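Workshop tips: teaching the arm to empty a bin

Saturday, May 9, 2026

Most of these come from people who learned them the slow way. Add your own at the bottom of the sheet in the cabinet door, legibly, which rules out Ambros.

Before you start

Clamp everything that can slide. A bin that creeps half an inch during the morning makes every demo from the afternoon a demo of some other job. Tape the corners of where it belongs on the table, so that when somebody borrows the clamps (somebody will) you can put it back without a debate.

Tie the cables with slack in them, then swing the arm through its full reach by hand and tie them again. The first try is always wrong.

Raid the junk drawer for objects. Store-bought test sets are lovely and cost money. An old hairbrush costs nothing and is harder to pick up.

Guiding by hand

Hold the wrist, never the fingers. Push the fingers around and you're teaching it your own grip, plus a new wobble.

Go slower than feels dignified. Then don't stop halfway to think. The arm will learn the thinking too, and you'll get to watch it hover over a sponge for the rest of the season, apparently troubled.

If you fumble a pick, throw the take out. Leonie Auer kept 13 fumbles from September on the theory that they were "character," and it took us 300 clean ones to talk the arm out of them.

Driving it remotely

Stand where the arm stands, facing the way it faces. Left and right swap over otherwise, and the side wall of the bin takes the hit.

Come down from straight above for anything lying near a wall. For a long handle, line up the fingers across it before you descend — twisting at the bottom knocks the neighbors over.

Leave the see-through things for early in the session, while your eyes still work. Scrubbers can wait. They forgive nearly anything.

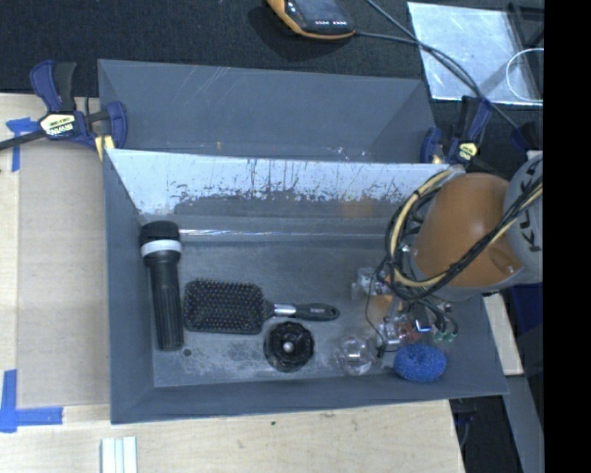 Clesska Workshop Club, Arms and Grippers Bench

For a mixed bin, put long things next to round ones: a flashlight and a brush side by side, say, with a mesh scrubber off in a corner. Rearrange after every take, including the takes you liked. We once recorded 1,790 picks with the flashlight in the same spot and ended up with an arm that was superb at that spot.

Set the pendant down within reach, screen up, and don't park your coffee beside it.

Name your recordings before you go home. "test_final_new" is taken, several times over.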